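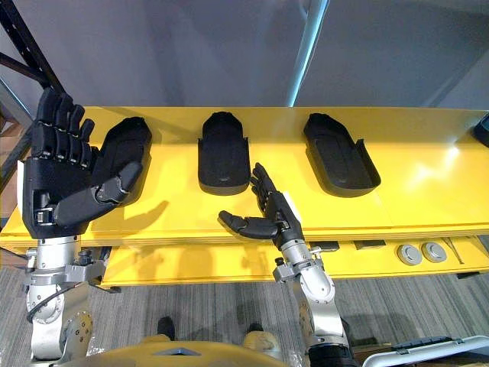
Item 1. Staging of molded parts, Nandton packing area. The minutes of the previous meeting were accepted without change. The group then reviewed the layout for the Drostis shoe-shaped trays. The present practice is three trays to a row on the yellow surface, with the raised rim at the back and sides of each tray. Spacing in the row is even, but the angle is not: the left and right trays sit turned from the middle one. It was agreed that toe ends should all point the same way before a row is released to packing. A tape line for the heel ends was proposed. Decision held over until the tape has been tried on the glossy top.

Item 2. Bins. Curved black parts continue to go into white plastic bins without dividers. Packing reported scuff marks on 20 parts out of the last lot of 442. The cause was not agreed. One view was contact between parts in the bin; the other was handling at the mold. Foam sheet from Filoris to be priced in packs of 32.
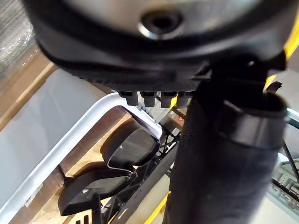
Fig. 2. White bin with two curved black parts, cardboard at left.

Clear plastic wrap and cardboard are to be kept on the side of the bin away from the operator. No change to bin size.

Item 3. Row check. The written check will read as follows: heel ends toward the front, recessed floor clear, side walls undamaged.

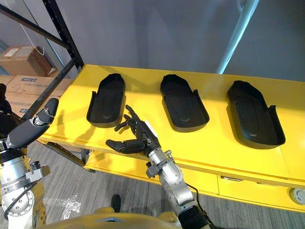 The check applies to every row and is to be signed once per lot of 1000. Trays that fail go back to the mold area with a tag. Packing asked whether a tilted tray counts as a failure. It does not; it is straightened and the row proceeds.

Item 4. Labels. Echevarría has changed the carton label size. Old stock may be used up through December.

Actions: tape trial, packing. Foam price, purchasing. Check sheet, quality.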